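Careers / Engineering / Perception and Planning
Posted 11 May 2026 by Roy Bickerstaff

Software Engineer, Road Geometry and Path Planning (Grollcombe)

Sowerby builds lane-keeping and path-planning software for passenger cars on rural roads. The stack is called Mosen. It runs on a single forward camera plus wheel odometry and is written in C++ with Python tooling. We are hiring one engineer for the team that owns the lane model and the planner interface.

The current lane model fits a clothoid to the detected edge lines and center dashes, then passes a corridor to the planner at 10 Hz.
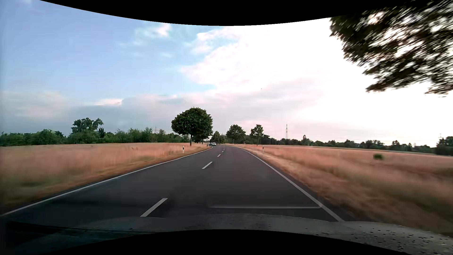

You would take over the fitting code and its regression suite, which holds 3164 labeled clips from the Herncombe route. Work in the first five months covers replacing the outlier rejection step, cutting latency in the corridor update, and writing a replay tool that shows fit residuals next to planner output.

The second half of the job is confidence estimation.

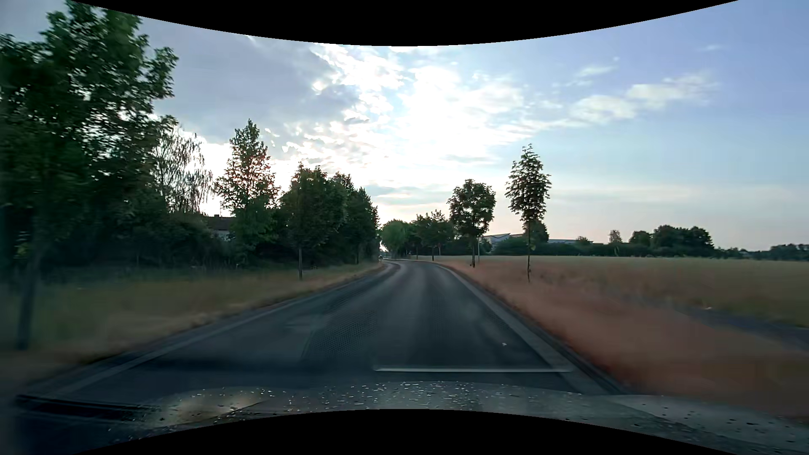
Mosen has to report how far ahead its corridor can be trusted, and the planner sets target speed from that distance. The present estimate leans heavily on paint. It needs a separate term for roads with no center line, where the model has only the pale edge strips to work from and the far end of a left bend goes out of sight behind trees. Droplets on the hood and bright cloud also shift the exposure statistics we use, and that code is due for a rewrite.

Required: modern C++, nonlinear least squares, camera calibration, and five years of shipping software that other people maintain. Useful: Kalman filtering, CMake, experience with log replay.

On site in Grollcombe, with occasional test days at Herncombe. Start date is October or earlier. Send a resume and one code sample to Roy Bickerstaff, Perception and Planning.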